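Washing and Pressing Fabric Before You Piece a Quilt

Filed under: Sewing room tips
22 January 2021

Most trouble with a finished quilt starts before the first seam is sewn. Fabric that shrinks in the first wash will pull the blocks out of square, and a red that bleeds will spoil every pale patch next to it. An afternoon at the sink and the ironing board takes care of most of it.

Sort first. Put darks in one pile, lights in another, and anything red, navy or deep purple in a third. Linen goes by itself. It sheds more lint than cotton and wrinkles badly if it is crowded.

Clip a small triangle off each corner of a cut length before it goes in the water. The edges fray less and the threads don't knot around each other. Pieces smaller than a fat quarter are better washed by hand in a basin.

Test the strong colors. Wet a corner, press it between two layers of white paper towel and leave it while you do something else. If the towel picks up color, wash that fabric alone in cool water and test again. I give a fabric 2 chances. After that it goes in the bag for tote linings.

Use a plain detergent with no softener. Softener leaves a film, and fusible web will not stick well to it. I have used Skinerine for years and it rinses clean. Grarnisine works too but needs a second rinse in hard water.

Dry cotton on low and take it out slightly damp. Linen should hang over a rail, folded as little as possible. If you leave either one until it is bone dry you will need a spray bottle and a good deal of patience.

Press, don't slide. Set the iron down, lift it, set it down again. Sliding stretches the bias, and you won't notice until the blocks don't meet. Starch is useful for linen and for anything you plan to cut into narrow strips. Spray the back, wait for it to soak in, then press from the back.

Cut pieces need somewhere to sit until you sew them. Shallow open containers are better than deep ones, as you can see what you have without digging. Keep one color family to a container and leave the middle of the table clear for the cutting mat.

Yellow bins and a steel tray on a white table:

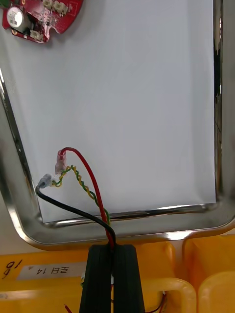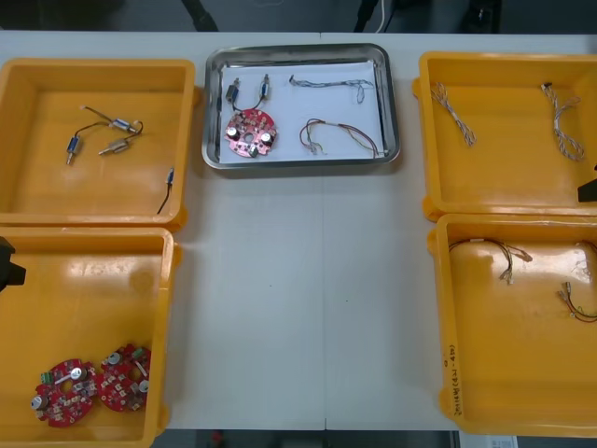
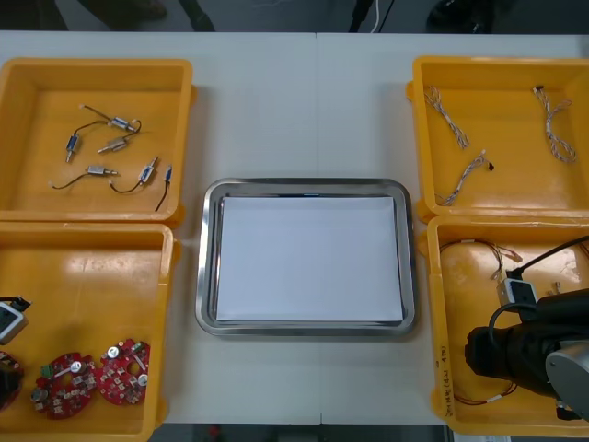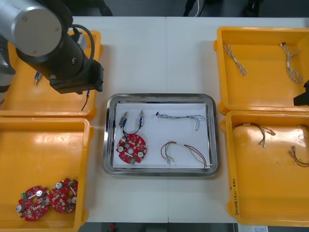
Label each stack with a scrap of paper giving the block and the cut size. Pencil is best, as ink can transfer to damp cloth. Don't pin the label through the fabric if the pieces are going to wait more than a week or so. Pins leave marks in starched linen, and cheap ones rust.

Thread should match the fiber. Cotton thread for cotton and linen, and a fresh needle for each quilt top. My Kramer cutter needs a new blade at the same time, so I change both together and write it on the calendar.

Store what is left over flat, out of the sun, and unstarched. Silverfish like starch. If you have already starched a piece and won't use it before August, wash it again before you put it away.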